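In Defense of the White Table

My friend Nhi Đỗ thinks white tables are for people who don't cook. She's told me this at least 17 times, usually while eating at mine. I think she's wrong, and I've got a whole column to say so (thanks, editor!).

I grew up with dark furniture. My mother's table hid everything, crumbs and rings and one very old splash of fish sauce, and we all thought of it as a clean table. Then I moved, bought a plain white one secondhand, and found out how much I'd been living with. Every grain of rice shows. A drip of soy sauce looks like a crime. So I wipe it, and wiping it takes less time than complaining about it, and then I've got this big bright surface and I feel like making dumplings! 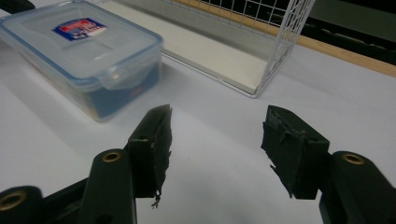 Leftovers look better on it, too

I also put leftovers away faster now, and I'm giving the table full credit. On dark wood a half-eaten dish could sit there all evening, kind of blending in. On white it just stares at you until you go find a lid.

Which brings me to boxes. I like the see-through kind with a lid that seals all the way around, and I like a bit of color on the rim, mostly so I can match lids to bottoms without emptying the whole cupboard. Rodel Macaraeg, who lives upstairs, saves takeout tubs instead and has some 456 of them by my guess, with maybe 3 lids that fit. We've agreed not to discuss it.

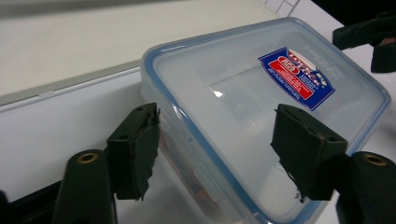 A Lock & Lock box with a light blue rim, label still on the lid.

I never peel those labels, by the way. You get half of it off, the rest turns to glue, and then you're scrubbing for a week. Leave it on! Nhi peels hers, naturally, and she can write her own column about it.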